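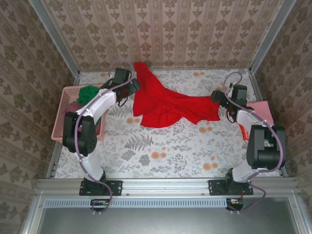 Red cloth on a floral print.

I want to make a case for cloth napkins, and I want to make it for the kind of person who eats over the sink. I was that person for years. I owned one roll of paper towels at a time and thought of cloth napkins as a thing for weddings, or for people with a dining room.

Then my local diner, Evia, switched. It's a plain place on the corner with sticky menus and really good eggs, and one Friday there was a folded cloth napkin next to my fork where the paper one used to be. Same eggs, same coffee. But I sat up straighter, I swear. I put the thing on my lap like my grandmother was watching, and I stayed for a second cup, and I wasn't even that mad about the price going up (it had gone up).

So I bought some. Not nice ones! Mine came from Zarine, the discount fabric store out past the tire place, where there's a bin of mismatched ones at the back by the zippers. I came home with a pile in colors that have no business together. One has a rooster on it. One is a brown that I can only call gravy, and I've come to love it best because it hides everything, including gravy.

People have objections, and I've heard them all from my own family, so let me go through them.

The big one is laundry. Everybody pictures a mountain. I wash mine in with the towels and I can't say I've ever noticed a difference in the load. You also don't need a fresh one at every meal, and I think this is where folks get stuck, because restaurants have trained us to believe a napkin is used up after one sandwich. Mine goes a couple of days unless there's been barbecue. Growing up we each had a ring so you'd know which was yours, and I thought that was fussy until I had kids and found out how strongly a person can feel about somebody else's ketchup.

Then there's ironing. I don't iron them. I will die on this hill. My sister irons hers, with spray starch, and stacks them in a drawer like hotel stationery, and when I eat at her house I'm scared to touch my own mouth. A starched napkin doesn't even work - it just pushes the soup to another part of your face. What you want is one that's been through the wash so many times it's gone soft and a little thin in the middle. Wrinkles are fine. If a guest of mine is judging my wrinkles, I'd like to know what they think of the baseboards.

The third objection is that it's showing off, and that's the one I take seriously. I know what people mean. There's a way of setting a table that says "look how we live," and I've sat at those tables and talked too quietly all night. But I don't think it's the cloth doing that. It's the matching. Put out a set of eight in pale linen and yes, everybody starts worrying about the red wine. Put out the rooster and the gravy one and a stripe and a plaid, and people start trading. My nephew calls dibs on the rooster before he's got his coat off.

I'm not going to tell you it'll save you a fortune or save the planet. I haven't done the math and I don't trust the people who have, because they always seem to be selling napkins. Zulu, the kitchen catalog that keeps coming to my house no matter what I do, has a set of four this season for 254 dollars. For squares of fabric! My whole pile cost 34 dollars, and that included a zipper I didn't need. If the 254-dollar kind is what you've got in your head when you hear "cloth napkin," no wonder you're still tearing paper towels in half.

What I will say is that supper lasts longer at our house now. I can't prove the napkins did it. We also moved the TV, so who knows. But when I set them out, the kids come and sit, and when I don't, they drift off with a bowl. Something on the table was put there for you, by a person, before you showed up. I think even a twelve-year-old picks up on that, though mine would rather eat the napkin than admit it.

My one rule is to keep them where you can reach them. When we lived on Jelico Road I had them in a cabinet in the hall, and we used them maybe at Thanksgiving. Now they sit in a heap in a bread basket by the toaster, unfolded, and we use them every night. I do still keep paper towels for the bacon, and for whatever the dog did. I'm not a fanatic.

My sister says the heap looks like a rummage sale. She's coming over in February and I'm giving her the gravy one.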